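Gallery: The Writing Surfaces at the Esteslow Learning Centre

Published Monday, June 1, 2026
Text and arrangement by Obed Quansah, Facilities and Collections

The Esteslow Learning Centre maintains a programme of care for the whiteboards and table-top writing surfaces in its teaching rooms. The programme was adopted in April, following a review of furniture and fittings on both floors of the building. It covers the cleaning of surfaces, the purchase of markers, the storage of supplies and the replacement of panels that can no longer be restored to a satisfactory condition.

This page forms part of the Centre's online record of its rooms and equipment. It is intended for instructors, visiting groups and members of the public who book space at the Centre and who wish to know what they may expect to find there. Earlier pages in the series dealt with seating, window coverings and the lending shelves, and may be reached from the main gallery index.

The Centre has 50 writing panels in regular use. Most are fixed to walls. The remainder are laid flat on tables or trestles, an arrangement which has proved popular with drawing classes and with groups who prefer to work around a shared surface. Panels are glossy, and users should be aware that overhead lighting will show in them at certain angles. Instructors who find the reflection troublesome may ask the front desk to dim one bank of lights.

Selected views follow.

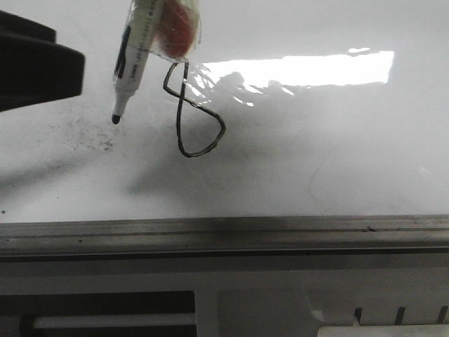 Black marker line on a white surface, looped in the manner of a figure eight. Grey traces of erased marker remain at the left.

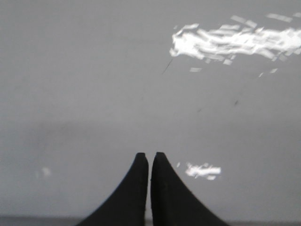

Smooth grey expanse with a bright patch of glare toward the upper right.

Care of the surfaces

Panels are wiped with a dry cloth at the close of each session and washed once a week with warm water and a small amount of mild soap. Solvent cleaners are kept in the locked cupboard on the ground floor and are issued only by Facilities staff. Repeated use of strong cleaners dulls the finish, and a dulled panel holds ink far more stubbornly than a new one.

Faint grey residue is to be expected on any panel in daily use. It does not affect the quality of fresh writing and need not be reported. Staff should, however, report the following:

Scratches that can be felt with a fingernail
Lifting or swelling at the corners of a panel
Coloured staining that remains after the weekly wash
Any mark made with permanent ink

Permanent ink can often be removed if it is attended to on the same day. Users are asked not to attempt this themselves -- a good deal of the damage recorded in the review had been caused by scouring pads.

Markers and supplies

The Centre supplies dry-erase markers in black, blue, red and green. Black is the colour most frequently requested and is ordered in the greatest quantity. During the last reporting year the Centre issued 3,792 markers of all colours, a figure which includes those provided to outside groups under the room booking agreement.

Markers are to be capped when not in use and stored flat. Those that have begun to write faintly should be placed in the return box by the door of each room and not put back on the ledge. Returned markers are sorted at the end of the month, and any that can be revived are set aside for the children's holiday programme.

Supplies are held in the storeroom on the upper floor, where a minimum of 200 markers is kept on hand. Instructors who require a larger number for a particular event should give notice of 15 working days.

Replacement of panels

Panels in the Magnusson Room and the adjoining seminar room have been assessed and will be retained. Two panels in the Mimum Studio showed wear along their lower edges and have been placed on the replacement list. The work will be carried out by Cedevix, the Centre's contracted fitters, outside teaching hours. Temporary boards on stands will be available in the studio while the work is under way -- they are somewhat narrower than the fixed panels, and classes that rely on a full-width surface may wish to request another room.

Old panels in fair condition are offered first to local schools and community halls. Organizations that wish to be considered should write to the Facilities office, stating the size of panel required and whether they are able to arrange collection.

Bookings and enquiries

Questions concerning room bookings, including requests for flat writing surfaces, should be directed to Rizwan Magsi at the front desk. Questions concerning this gallery, or requests to reproduce material from it, should be addressed to Obed Quansah.

The next page in the series will cover display cases and noticeboards.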